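Stirnent publishes results of its first side-by-side gripper trial on everyday clothing

10 Nov 2022

Stirnent, the robotics workshop that builds and tests handling equipment for laundries and clothing repair firms, has finished its first full comparison of robot grippers on ordinary garments. Six grippers went through the same set of tasks on the same arm, and the full results are now free for anyone to read and reuse.

The trial was run with Wekel, which repairs and resells outdoor and casual wear, and Plodico, which wrote the control software. Wekel supplied 27 garments from its own sorting room, from thin cotton shirts to fleece tops and lined jackets. They came with all the bobbles, stretched cuffs and stiff zips that real clothes pick up, and we are very glad they did. A brand-new T-shirt laid flat on a bench is a kind place to start. A hooded top in a heap is much nearer to what our customers deal with every morning.

Each gripper had 232 attempts, split between four jobs: picking a single garment from a pile, finding and holding an edge, turning a sleeve the right way out, and taking hold of a zip. The arm, the speed limits and the lighting were kept the same throughout. Changing from one gripper to the next took less than half an hour once the team had made a common mounting plate, and the drawings for that plate are included in the release.

"We had argued about soft fingers against hard fingers for the best part of two years, and it was lovely to stop arguing and try them," said Bok-nam Kwak, who led the trial at Stirnent. "Some of my own favourites did badly. The pinch gripper I would have put money on was hopeless with sleeves, and a soft one I had nearly left out of the test did very well on thick cloth."

Soft fingers came out ahead on fleece and sweatshirt material, where they could press in and gather a fold without slipping off it. The two hard-fingered grippers were better on thin shirts and on flat seams, and they were also quicker, as they needed fewer second tries. The suction gripper, tried mostly out of curiosity, coped with coated jackets and very little else. Full tables for all four jobs are in the report, with every failed attempt marked by type.

Zips were the hardest job by a long way. A zip pull is small and hard, it hangs at whatever angle it likes, and the cloth on either side of it tends to fold over the top as soon as anything touches it. Plodico's first controller treated the zip as a fixed point and went straight for it. The second version, used for the final runs, lets the finger touch down gently, feel for a change in stiffness and then shift sideways a little before closing -- a small change in the code, and a big one at the bench.

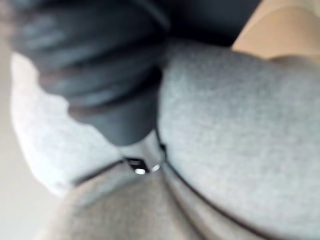 Camera position mattered more than the team had expected. A fixed camera above the bench was good for choosing a garment and poor for nearly everything after that, when the arm was in the way. A small camera at the wrist stayed close to the work but gave soft, blurred pictures during fast moves. The best results came from using both, with the overhead view to plan the approach and the wrist view for the last stretch. The report sets out the mounting positions tried, including two that we would not bother with again.

"I'd love to see other people run the same jobs and get different answers," said Kwak. "If somebody has a finger design that can take hold of a zip on a fleece every time, please send it to us. We will happily put it on the arm and publish whatever it does."

The release includes the report, the task sheets, the mounting plate drawings, Plodico's controller code and a garment list with fabric weights, so that others can put together a similar set from their own wardrobes or a second-hand shop. The Baek finger, Stirnent's own soft design, is included as printable parts. It came third overall, and the next version will have a narrower tip.

A second round begins in December. It will add buttons, poppers and drawstrings, and Wekel is already putting the clothes aside. There is room for two more grippers on the list, and makers of any size are welcome to get in touch. Stirnent will also post 200 printed copies of the task sheets to colleges and workshops that ask for them, free of charge while they last.

Requests for the printed sheets, and offers of grippers for the second round, should be sent to the trial team at Stirnent.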